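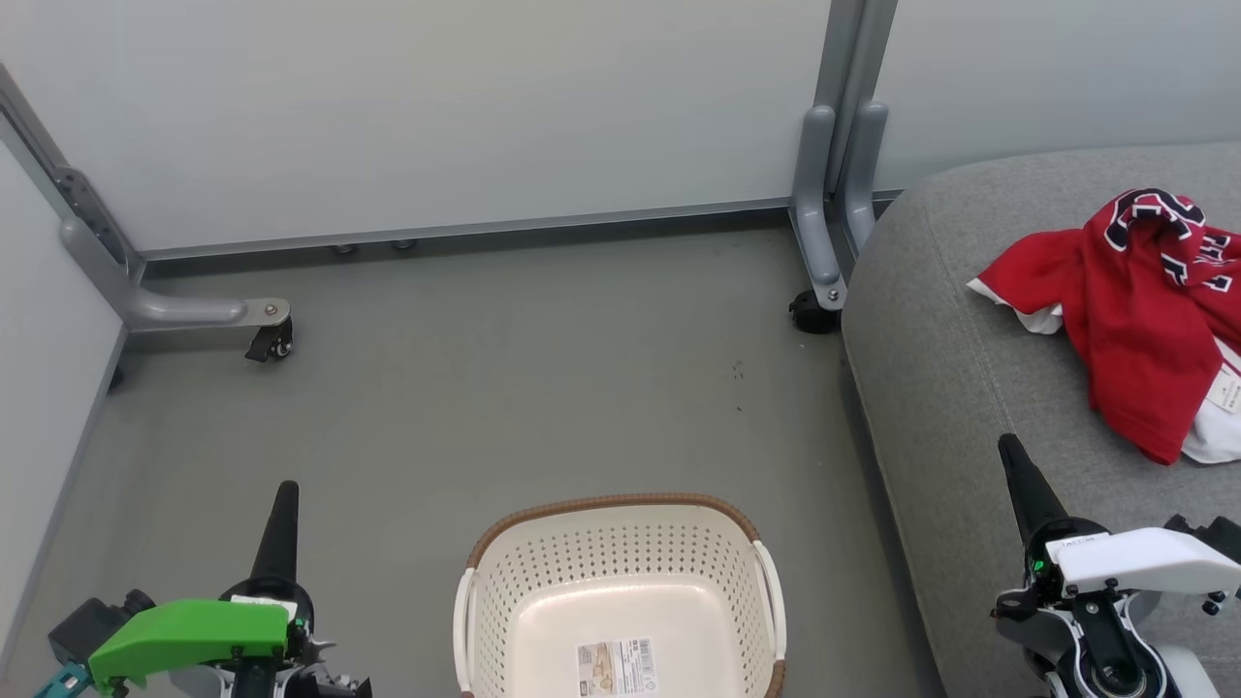

Toneck Laundry Teleop, data card

Two-arm demonstrations of picking up clothes and putting them in a basket, recorded by remote control at the Gutstead site. An operator drives both arms from a leader rig, and joint positions are logged with the head and wrist video.

Size: 4,000 episodes, 9 tasks
Held out for testing: 200 episodes

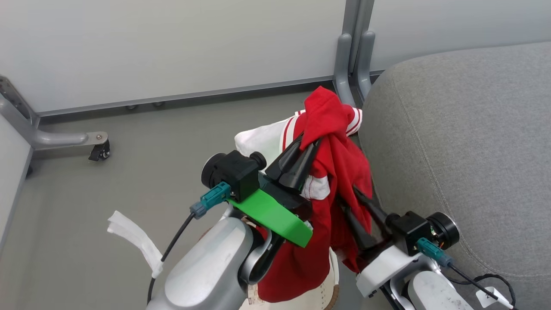

Head view, both grippers on a red garment.

Known issues: gripper force is not recorded. Episodes from before December use the old Brumen time stamps, so run the Kurian converter on them first. Failed grasps are kept and flagged in the episode table.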